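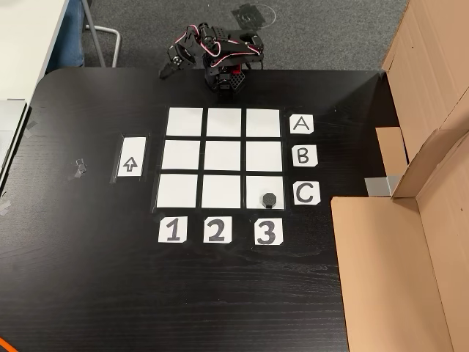 Label the Board for Everyone Who Sits at It

Reading time: 3 minutes
Last updated: April

Coordinate labels on a game board are treated as decoration. Most makers add them last, in whatever margin is left, and few players complain, so the practice continues. I think labels deserve the same care as the squares, and that a three by three board is the right size on which to argue the point.

A small grid can be described without coordinates. "Top left" and "center" are enough for a single player at a fixed seat. They fail as soon as a second player sits at another side of the table, where top left has become bottom right. A letter and a number remove the problem. C3 is C3 from every chair, provided everyone can find the C and the 3.

The proviso is where most boards fall short. On the Lendetix travel board the characters are 3 mm high and printed in gray. The Irkora set does better on size but puts the letters inside the squares, where a piece covers them during play. A label that disappears when its square is occupied is missing when it is most needed. Labels belong outside the grid, one per row and one per column, in heavy black on white.

Orientation is the harder question. A single set of labels has one reading side, and every other seat pays for it. From the wrong side of a nine-square paper grid, A, B and C run along the far edge upside down, and the numerals stand at the right, rotated sideways, with 3 at the top and 1 nearest the viewer. All six can still be read, with some effort. Below the squares a card carries an outlined arrow pointing left to a black octagonal block, and an arrow needs no turning to be understood.
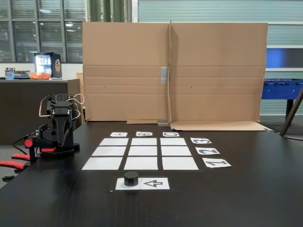
Tournament boards often repeat the labels on all four sides, each set facing its own edge. On a grid this small, that means twelve labels around nine squares, and the margin starts to compete with the playing area. My preference is two sets, on opposite sides, for two players. The Jidine club board I use at home is built this way – 88 mm squares, a 30 mm margin, labels at both ends – and I have not had to ask which square was meant since I started using it.

The Iyengar pattern, with colored edges in place of characters, is sometimes offered as an alternative. It reads equally well from any side, but it cannot be written down quickly. A game record needs short symbols, and letters and numerals are already short.

Contact | Copyright, all rights reserved | Back to top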